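The Minutes of the Katene Street Book Club

The trouble started with Pisinano, which is a town in a novel and, according to Brisa Gallegos, also a town in Italy, and according to Warrick Ormsby, who had been to Italy, not.

We had been reading the novel for five weeks. It was 151 pages long. I mention the length because when Marisa Sorrentino chose it she held it up by one corner, like a fish she was thinking of throwing back, and said that even we could finish this one. The last book had been a family saga with a folding map, and only Warrick got to the end, and he told us how it came out while we were still taking off our coats.

"The baker did it," said Warrick, in the doorway, in December, with snow on his hat.

It wasn't even a mystery. The baker just did something, 70 pages from the end, and everybody in the book was upset about it for the rest of the winter.

So, a short one. Marisa hosted, on account of having the good chairs. Ermira Atanasov brought the little cheese pastries she says are no trouble and which take her, I happen to know, most of an afternoon and a good part of her temper. I brought wine. I always bring wine. I was asked once to bring a salad and it was never mentioned again.

"I thought we'd begin with the setting," said Marisa.

"It doesn't exist," said Warrick.

"It's a novel."

"I mean the author clearly wants us to think it exists. There's a train station. There's a whole page about the train station. You can't put in a train station and then not have a town."

Brisa said that her cousin's husband had stopped in Pisinano for gas. She said it with her eyes on the pastries. I've known Brisa for 12 years and I can tell you that she has a great many cousins, and that their husbands have between them stopped for gas in nearly every place that has come up in conversation.

"What was it like?" I asked.

"Hilly," said Brisa.

Warrick put down his glass. He has a way of putting down a glass that lets you know a person is about to be corrected. He taught high school geography for most of his life and retired with a globe, a real one on a stand, and I believe he talks to it.

"The town in the book," he said, "is flat. It's flat on page one. The heroine can see her mother's laundry from the post office."

"Maybe the laundry's on a hill," said Ermira. 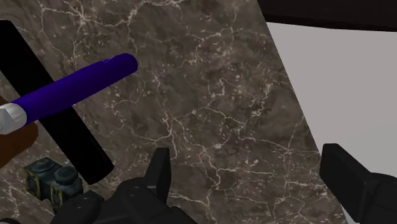
At this point Maeve Egan, who had joined us in the fall and so far had spoken only to ask where the bathroom was, said she thought the town was meant to be a kind of memory. She thought the heroine had made it flat because she had been a child there, and children don't notice hills until they have to walk up them carrying something.

It was the best thing anyone had said in that room in years, and we all hated it.

"Huh," said Marisa.

"I suppose you could read it that way," said Warrick, in the voice of a man who would be lying awake.

Ermira passed the pastries in the other direction. Maeve took one. She said it was delicious and asked if it was store-bought, and I watched her go down in Ermira's estimation like an elevator.

We got onto the love story after that. There were two men in it, a doctor named Tumberg who was kind and had money, and a fellow who fixed accordions. You will never guess which one she went off with. Marisa was for the doctor. Marisa has been married to two accordion types, one of them a drummer, and her reading of literature is strict on this point.

"He owned his own home," she said. "He had a pear tree. What did she think was going to happen in that van?"

"She was in love," said Brisa.

"In a van."

"My cousin lived in a van."

"With the husband?" I said. "The one who gets all the gas?"

Brisa said that was a different cousin, and that I had a hard side to me, and that she'd always thought so. I poured her some more wine. She allowed it.

Then Warrick, who had been quiet much too long, got up and went out to the hall. We heard him going through his coat. He came back with an atlas. He had brought an atlas to a book club, in a grocery bag, and had kept it out there under his scarf for an hour and a half waiting for the right moment. I have to say I admired it.

"Index," he said, and licked his thumb. "Pirna. Pirot. Pisa. And after Pisa." He turned the book around so that we could all see what was after Pisa.

"That's a small atlas," said Brisa.

"It is the large atlas."

"My cousin's husband said it was a very small town. He said there were 3000 people and one pump."

"How would he know how many people there were?"

"It was on the sign."

"Italian signs don't give the population!"

"This one did," said Brisa, perfectly calm, and reached for the last pastry. I understood then that she could go on like this until morning. She would add a fountain. She would add a dog asleep in front of the pump, and give the dog a name, and in the end Warrick would be arguing about the name.

Maeve asked, in a low voice, if it was always like this.

"Sometimes we don't get to the book at all," I told her.

She seemed to think that over. She had a notebook on her knee, I noticed, with several pages of small tidy handwriting, numbered, about symbolism. She closed it and slid it under her thigh and sat on it. Then she leaned forward.

"I've been to Pisinano," she said.

Warrick turned around very slowly.

"On my honeymoon," said Maeve. "We were only changing trains. But I remember you could see somebody's laundry."

Brisa looked at her for a while. It was the look of a woman who has run the only store in town for years and has just seen a light come on across the street. Then she broke the last pastry in two and held out the larger half.

"Did you get up to the church?" said Brisa.

"We didn't have time. It was such a climb."

Warrick sat down with the atlas in his lap. Ermira, who forgives slowly but does forgive, went to the kitchen and came back with a second plate she had been holding in reserve, and set it down next to Maeve.

It was past eleven when we picked the next book. Marisa wanted a biography. Warrick, who had not taken his finger out of the index, said he would agree to anything so long as it took place somewhere he could look up. We voted for a sea story called The Road to Zarstead, and he was writing it down before he stopped and asked how you spelled that, and where it was.

"North," said Maeve and Brisa.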